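9th November

**FOR IMMEDIATE RELEASE. Photos free to use, credit Drillstead Robotics Club**

# Drillstead students take bin-picking arm to Prallomeck final

Students at Drillstead College have got through to the final of the Prallomeck Schools and Colleges Picking Challenge, with an arm that sorts household odds and ends out of a metal bin. First time the college has entered. Final is later this month at the Economou Hall in Pliltia, doors 10am, free entry, parking round the back off the service road (not the front, that's for the vans).

The team came through a regional heat with 66 points out of a possible 79. Pass mark for the final was 60. They dropped most of their points on cloth.

"Cloth is horrible," said team captain Antigoni Andreadis, 17. "A bowl is a bowl, whichever way up it is. You put a cloth down twice and it's two different shapes. We spent most of half term on it and it's still our worst thing."

## What the challenge is

Each team gets a bin, a mixed lot of objects and a time limit. The arm has to find an object, pick it up and put it down in the right place without a person touching anything. Points for each one placed, points off for drops and for hitting the walls of the bin. Teams don't see the final's object list untill the morning, so they practise on whatever they can get hold of.

At Drillstead that has meant raiding the art room, the kitchen and several people's homes. Parents have been very patient. If you are missing a washing-up brush please speak to Mr Mavromatis.

The club meets after lessons in the old metalwork room, and has 31 members across three year groups. Not all of them program. One group looks after the gripper and the cabling, one does the vision side, one keeps the log of every attempt and what went wrong with it. The log is now at 3,000 attempts and takes up most of a shared drive.

A typical practice load goes in mixed up on purpose, hard things next to easy ones. Clear tape beside bristles, a soft cloth tucked up against a bowl, and the KUKA arm coming in over the side of the bin with its yellow cable looped round the orange wrist. 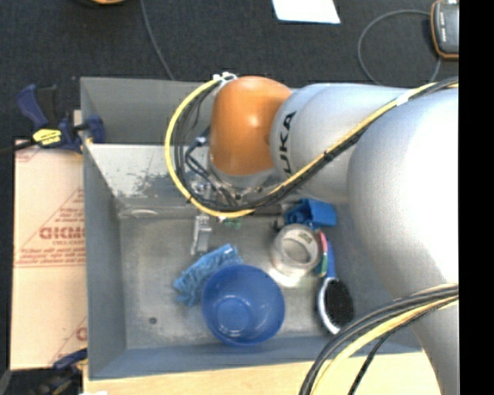 ## How they got here

Club started in a cupboard, more or less, with a desktop arm that could lift a marker pen. The big arm came in the spring after a long run of form-filling by Leonidas Mavromatis, head of engineering, and the room had to be rewired before anyone could switch it on. Students did their safety training in the meantime, on paper and then with the power off.

Early runs were slow. The arm would hover, then go for the wall. Year 12 student Dalva Fontes rewrote the part of the program that picks the angle of approach, so it now works out how close the fingers will come to the sides before it moves and tries again from another direction if it's too tight.

"It used to just go straight down at everything," said Dalva. "Fine in the middle. In the corners you'd hear it. Mr Mavromatis would come out of his office."

See-through objects were the next headache. Clear tape in particular: the vision program kept losing the roll and finding the reflection on the metal floor, and the gripper would close very carefully on nothing. The vision group got round it by taking several looks under different lighting and throwing out anything that moved when the lamp moved. Works most of the time. They are still at it.

Cables were a smaller job but took up a whole week. Anything that sags or snags costs points, so the gripper group tied and re-tied the run along the arm and tested it at full stretch each time.

Mr Mavromatis said: "I've shown them where the stop button is and how to read a data sheet. The rest is theirs. I was wrong about the lamps, I told them it wouldn't work, and they've put that in the log with my name next to it."

College principal Theano Vrettos said: "We're very proud. Several of this group had never written a line of code before they joined, and they will be standing up in Pliltia explaining it to judges. I would encourage any family in the area to come along and watch."

## The final

Teams run in the morning in an order drawn on the day. Two runs each, best one counts. In the afternoon there's a ten minute talk to the judges with questions, and this year the talk is worth a quarter of the total. Drillstead's talk will be given by Antigoni and Dalva, with the log group on hand for anything about numbers.

Evangelia Kokkinos, who organises the challenge for Prallomeck, said: "We made the heats harder this year, more soft things and more clear plastic, and scores went down nearly everywhere. Drillstead's write-up was one of the most frank we had. Two pages on what they got wrong."

The arm itself stays at college. Finalists use the arms provided at the venue and bring their own gripper fingers and program, so the last two weeks of practice are mostly about making sure everything still works on a machine they haven't met.

## Press and visitors

Press are welcome at the practice sessions before the final, please give a days' notice so we can sort out passes and goggles. Closed shoes needed in the metalwork room, no exceptions. Filming ok from behind the yellow line. Students under 18 have photo consent on file except for two, we will point out who when you get here.

Interviews: Antigoni and Dalva both available after lessons, Mr Mavromatis most lunchtimes. Principal by arrangement.

The club is also after donations of objects for practice. Clean please, nothing glass, nothing sharp, no batteries. Odd shapes especially wanted, and old towels and dusters. Leave at main reception in a bag marked ROBOTICS.

New members can join at any point in the year, no experience needed. Ask at the metalwork room.

**Contact:** Press office, Drillstead College, via main reception. Please mark messages "Picking Challenge" or they end up with admissions.

**Notes to editors**

- The team is "Drillstead Robotics Club", not "Drillstead Robots" as in our last release. Sorry.
- Economou Hall has step-free access from the service road side.
- Results will be sent out the same evening.

ENDS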